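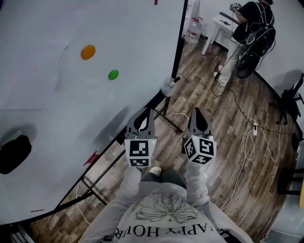
Re: [tramdale-sewing] Printing on sweatshirts - which ink, and how to set it

I have been printing sweatshirts on the kitchen worktop for a few years now, so I'll answer the ink question first and then the one about placing the design. Use a proper fabric ink, water-based, and don't be tempted by acrylic paint with a medium stirred in. It will do for a tote bag, but on anything that stretches it cracks across the folds. Black on light grey is the easiest combination to start with, and a line drawing is far more forgiving than a solid block of colour. The flower on the grey sweatshirt is the sort of thing I mean: black outline, layered petals, lettering underneath in capitals, and the grey of the cloth doing the rest of the work. You only need the one screen for a design like that.

On Sunday the original message said:

> I've got a plain sweatshirt, mostly cotton with some polyester,
> and I want to put a drawing on the front with a few words under
> it. I tried once before on a T-shirt and the ink washed out grey
> after a couple of goes in the machine. I ironed it as the pot said.
> Is it the ink, or the cloth, or me? Also the words came out
> much too low and sat on my stomach. How do you all decide where
> the thing goes? And is it worth buying a screen for one or two
> shirts, or should I cut a stencil?
>
> I can get to the Drallstead shop but not much further.

Taking those in order.

The washing out. My guess is heat, and not enough of it. Domestic irons vary a great deal and the dial tells you very little. If you move the iron about as you would when pressing a shirt, no one part of the print gets hot for long enough. Put a clean cotton cloth over it, set the iron as high as the fabric will stand, no steam, and hold it still on one patch before lifting it to the next. I do the front, then turn the garment inside out and do the back of the print as well. Then I leave it alone for a week before it goes near water.

Did you wash the T-shirt before printing? New garments often have a finish on them which keeps the ink sitting on top. Wash first, no softener, and dry it fully. I skipped this on a batch of 12 for the school fair and had to redo most of them.

The cloth. Sweatshirt fabric is thicker than T-shirt fabric and drinks more ink. Expect to pull the squeegee twice, sometimes three times, without lifting the screen in between. If it has a fleecy back, put a sheet of card inside so that the front lies flat and nothing goes through to the other side. Polyester in the mix is fine up to half. Above that I would test a scrap, or the inside of the hem.

Placing the design. People nearly always go too low, as you found. Put the sweatshirt on, stand in front of a mirror and mark the middle of the chest with a pin or a bit of masking tape. Take it off and measure down from the neckband to the tape. That is the middle of your whole design, words included, and most of us forget to include the words. On an adult medium the top of my drawing usually ends up a hand's width below the neckband. Cut the design out in paper at full size and tape it on before you commit. A design that looks modest on the table looks large when worn.

Lettering needs more care than the drawing. Keep it bold, with no thin strokes, and leave more space between the letters than looks right on paper. Thick fabric makes the edges spread and small gaps fill in. Check the words are the right way round for the method you are using. With a screen the image goes on as you see it, but with an iron-on transfer it has to be reversed. I have got that wrong on a finished garment.

Screen or stencil. For one or two shirts I would cut a stencil from freezer paper. It irons down lightly with the shiny side to the cloth, and you dab the ink on with a sponge, working in from the edges. The trouble with a line drawing is that the stencil falls into pieces, so you end up placing each petal separately. It can be done, but allow an evening. If you think you'll do more than a handful, buy a small screen. The Skultden ones are decent for the money and the frame hasn't warped on mine - I can't say the same for the cheaper set I had before.

The Drallstead shop used to keep fabric ink on the shelf by the zips. I haven't been in since April, so ring first. If they are out, Vũ on the market road sells it in small pots, and black is the colour they always have.

One last point on washing: inside out, cool, and not in the tumble dryer for the first few washes. Mine get 13 minutes on the short cycle and the oldest is still properly black.

If you do go for a screen, I have a spare squeegee you can borrow, a bit wide for children's sizes but fine for yours. I can bring it to the next meeting.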